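Kindwood opens the lid on desktop computer repair with new workshop in Lenwood

7 September 2026

Kindwood is delighted to announce that its new computer workshop is open in Lenwood, with room to bring 500 desktop computers back into use over the coming year.

The workshop takes in desktop towers that offices, colleges and households have finished with. Each one is opened up, cleaned, tested and repaired, then passed on to someone who needs a computer at home. Machines that are past saving are taken apart for their parts, and those parts go into the next tower along.

During a trial period that began in March, the team took in 200 computers from organisations in and near Lenwood. Of those, 80 have already gone out to new homes, each with a keyboard, a mouse, a screen and a printed guide to getting started. The rest are being worked through now, and a good number are waiting only for memory or a replacement drive.

Lindalva Bastos, who leads the workshop, said: "I still get a thrill every time a side panel comes off. People hand us a computer and apologise for it. They tell us it's old, it's slow, it's been under a desk for years. Then we open it up and there's a perfectly good board in there, a power supply with plenty of life left, and all it wants is a clean and a bit of attention. I love that moment and I don't think I'll ever get tired of it!"

The new premises are in the Bedoya building, a former print works, and give the team far more bench space than it had before. Towers come in at the loading door, are given a paper tag and wait on shelving until a bench is free. From there they are laid on their side and opened, so that everything inside can be reached from above.

Desktop towers were an easy choice for the first year. They are roomy, they come apart without much fuss, and a great many parts can be moved from one to another. In plenty of office models the expansion cards are held by plastic latches and need no screws at all, which saves a surprising amount of time over a day's work.

The first job is always to look. The team checks for dust packed into the fans, for cables that have worked free and for any sign of heat damage. Memory is taken out, wiped down and put back. Drives are removed and dealt with separately, and the processor socket gets a careful inspection under a good light, as the contacts in it are small and easily bent.
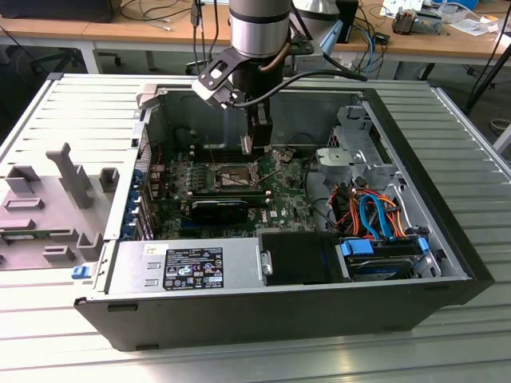 Kindwood Computer Workshop, Lenwood

With the side panel off, a Dell tower like this one shows most of what the workshop deals with in a day: the green motherboard with its processor socket, the black memory slots beyond it, blue latches for the expansion cards, a metal drive cage and the power supply along one side. The socket's retention frame is open, with the silver lever beside it.

Sockets get more care than anything else on the bench. When a processor is replaced, the old thermal paste is cleaned from it, the marks on its corner are lined up with those on the socket, and it is set down without any pressure. Only then does the frame come down and the lever go back under its catch. A heatsink goes on top with a fresh dab of paste, and the tower is ready to be switched on for the first time in what may be years.

Cables are the other great subject of conversation in the workshop. Red, black and orange power wires have a habit of springing up as soon as a cover comes off, and the team has firm views on how they should be tucked away. A neat interior lets air move through the case and makes life easier for whoever opens it next. Every data cable is checked at both ends, and any with a broken clip is swapped for one from the spares drawers.

Those spares drawers have become something of an attraction in their own right. They hold memory sorted by type and size, drive caddies, side panels, odd screws, fans, blanking plates and a very fine collection of power leads. Anything that comes out of a computer in working order is tested, labelled and put away. The stock list is kept in Stameo, the booking and records system that Kindwood already uses for its furniture store, so the team can see at once whether the right part is in the building.

"The drawers are my favourite thing in the whole place," said Lindalva Bastos. "Someone will come over and say they need a drive bracket for a tower nobody has made for years, and we go and look, and there it is. We had a lovely one the other week where two computers with completely different faults made one really good computer between them, and the leftovers fixed a third."

Every computer that leaves the workshop has been through the same set of checks. It has to start up cleanly, run for several hours without a fault and stay at a sensible temperature. The sockets on the front and back are all tried in turn. The outside is then cleaned, sticky labels are removed (this can take longer than the repair) and the tower is matched with a screen and a set of leads.

Data is handled with great care. Any drive that arrives inside a donated computer is taken out on the day it comes in and kept in a locked cabinet. It is then wiped and checked, or physically destroyed if it can't be wiped properly. Donors receive a written record for each drive, and no computer goes to a new owner with the previous owner's drive in it unless that drive has been wiped and has passed its checks.

Learning at the bench

Alongside the repair work, Kindwood will be running hands-on courses for people who would like to learn what goes on inside a desktop computer. The first course has 15 places and is aimed at complete beginners. It covers opening a case safely, naming the main parts, changing memory and drives, fitting a processor, and finding out why a computer won't start.

Everyone on the course will have their own tower to work on, and they will be encouraged to take it to pieces and put it back together more than once. Tools are provided, along with wrist straps to guard against static. There is no exam at the end. Those who enjoy it can carry on with a second course that goes further into fault-finding and covers setting up a computer ready for a new user.

Lindalva Bastos added: "The best way to learn this is with your hands. You can read about a processor socket all day long, but once you've lifted the lever and seen how it all fits together, you've got it. We want people to come in curious and go home telling everyone at the dinner table what a heatsink does. I learned on a kitchen table with a borrowed screwdriver, so to have a proper room for it, with proper light, feels wonderful."

Places on the first course are free to anyone living in Lenwood. No experience is needed, and the benches can be set at different heights for people who prefer to sit or stand. Anyone who needs help with access, reading or language is welcome to mention it when they book, and the team will be glad to talk it through.

Giving a computer

The workshop would love to hear from organisations that are replacing their desktop computers, and from people with a single tower at home. It can accept desktops from any maker, working or not, provided the case is complete and has not been damaged by water. Separate memory, drives, expansion cards and power supplies are very welcome too, and so are keyboards and mice with all their keys and buttons.

For larger donations, Kindwood can arrange collection within Lenwood. Smaller ones can be brought to the loading door of the Bedoya building during opening hours. Please leave the side panels on, coil up any leads and put them in a bag with the computer they belong to. Laptops, tablets and printers can't be accepted for the time being, though the team hopes to look at laptops once the desktop benches are running at full speed.

People who need a computer can apply directly or be put forward by a school, library, support worker or advice service. Applications are open now and are looked at in the order they arrive. New owners are invited to the workshop to collect their computer and try it out, and they can bring it back for help at any point in the first year.

The workshop will hold an open afternoon later in the autumn, with towers open on the benches and team members on hand to explain what they are doing. Visitors may bring a desktop computer for a quick look inside. Details will be posted at the Kindwood shop and in Lenwood library.

Notes to editors

Kindwood is a reuse charity based in Lenwood. It runs a furniture store, a repair bench for small household items and the new computer workshop.

The figure of 500 is the number of desktop computers the workshop has room to process in its first full year.

Lindalva Bastos is available for interview. Visits to the workshop can be arranged through the Kindwood press desk, and reporters are welcome to have a go with a screwdriver.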